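Re: [curero-users] Planner timing in 3.x, is the new cost term ready?

On the Curero users list, a member wrote:
> We switched our screwdriving cell to the new path cost term in September
> and cycle time dropped right away. No retuning. I would like to see it
> made the default in the next release. Is there any objection?

Yes, one from me. I'm glad it works in your cell. I'm not convinced it works in general, and the numbers posted from Imudden don't settle it. They ran 200 plans against a single fixture, with the start pose always the same. That tells me the planner is good at one problem.

At Skukbridge we tried the same branch on a bench arm with a driver on the end. Free-space moves got shorter, as promised. The last 18 mm of approach is where I stopped believing. The new term rewards smooth joint motion and has no idea that the tool should come down along the screw axis. With the old cost we got a straight descent every time. With the new one, 3 of our logged plans came in at a slant, and the collision checker passed them all, as the bit was left out of the tool model. 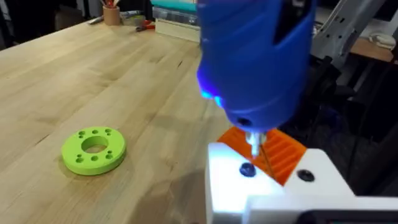 You can say that's our model's fault, and partly it is. But the stock config that ships with Curero leaves the bit out too, so anyone who takes the defaults gets the same blind spot. I'd also like someone to explain why raising Ki in the force loop was offered as a fix. An integral gain will happily push harder on a tip that's in the wrong place.

What I would want before a default change:

- plans from scattered start poses, seeds included
- a bit in the stock tool model
- an axis constraint on final approach, on unless turned off

Until then please keep it behind the flag.

0 shares | 3 replies

Recent in this list
Perception node drops depth after restart
Curero config format, again
Re: Logging joint torque without stalling the loop

Contact the list owner | Archive help | Back to top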